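Notas para la charla «Pinzas paralelas y latas: comparativa Stirov / Kukeck». 20 de febrero de 2021. Las transparencias van en inglés, hablo en castellano. Pausas marcadas con (P).

## 1. Planteamiento

- Presentarme y citar a Nerys Bevan, que montó el banco de pruebas.
- Tarea: coger latas de bebida y colocarlas en una cesta de plástico perforado. Parece trivial. Lata de aluminio lisa, pared fina, mucho brillo en la tapa.
- Se comparan dos juegos de dedos, Stirov y Kukeck, con el mismo brazo y el mismo controlador Bridus.
- Decir ya que la comparación no incluye pinzas de vacío. Siempre lo preguntan.

(P)

## 2. Cámara de muñeca

- Explicar el punto de vista: la cámara mira a lo largo de los dedos, de modo que con una lata vertical agarrada la tapa ocupa el centro y la pared apenas se ve.
- El reflejo en la tapa satura parte de la imagen. La anilla roja sobre tapa dorada se segmenta bien; la anilla plateada sobre tapa plateada, bastante peor.

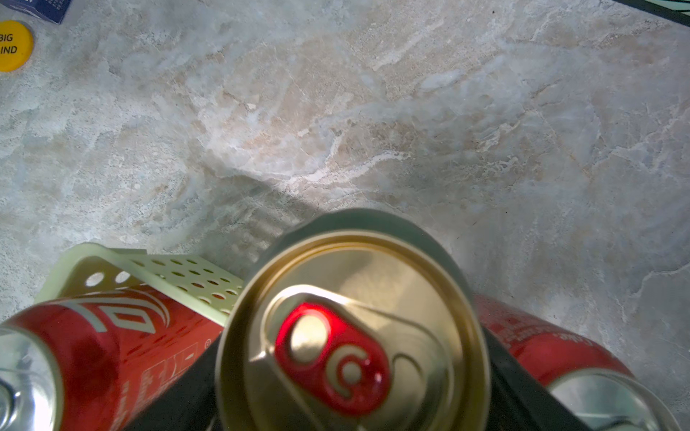 - El ajuste que más ayudó fue fijar la exposición. Con exposición automática el detector perdía la tapa cada vez que la pinza proyectaba sombra sobre la encimera.
- Latencia: Bridus entrega la orden de cierre con 8 ms de retraso. No es el cuello de botella.
- Si hay tiempo, comentar que Dilwyn Gwynne probó el filtro polarizador y lo descartó por pérdida de luz.

## 3. Inserción en la cesta

- Dos casos distintos: lata de pie y lata tumbada. Separarlos al hablar, en la sala se confunden.
- Lata tumbada junto a la pared exterior de la cesta: un dedo tiene que entrar entre ambas. El dedo Kukeck, más grueso, empuja la cesta. El Stirov entra con 5 mm de holgura.
- Latas inclinadas dentro de la cesta: la tapa deja de ser un círculo en la imagen y el ajuste de elipse da un centro desplazado. Corregir la orientación antes de bajar.
- No leer la tabla entera. Solo la fila de latas tumbadas.
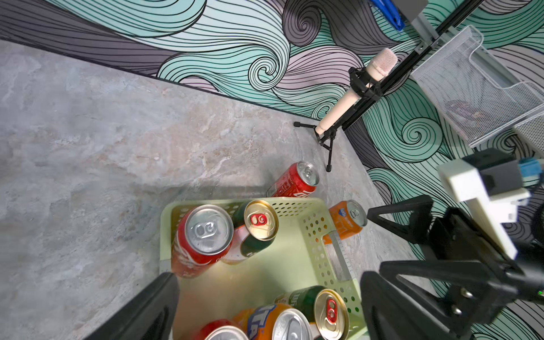

## 4. Resultados

- Serie completa: 700 intentos, repartidos a partes iguales entre los dos juegos de dedos.
- Stirov, latas tumbadas: 82 % de agarres válidos al primer intento. Kukeck queda por debajo, con más fallos por contacto con la cesta.
- De pie, la diferencia entra dentro del ruido. Decirlo con claridad.
- La última posición es la difícil en ambos casos. Con la cesta llena no queda espacio lateral para abrir los dedos y hay que soltar desde más arriba.

(P)

- Cámara fija frente a cámara de muñeca: la fija ve la cesta completa y sirve para decidir el hueco; la de muñeca, para la corrección final. Usar solo una de las dos empeora los resultados.
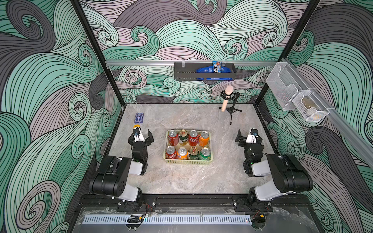
*Célula con dos brazos y cesta completa, cámara fija.*

## 5. Pendiente

- Repetir con el controlador Foulkes. Llegó en octubre y sigue sin calibrar.
- Medir desgaste de las almohadillas. No hay datos todavía, no improvisar cifras si preguntan.
- Turno de preguntas. Tener abierta la hoja de fallos por categoría.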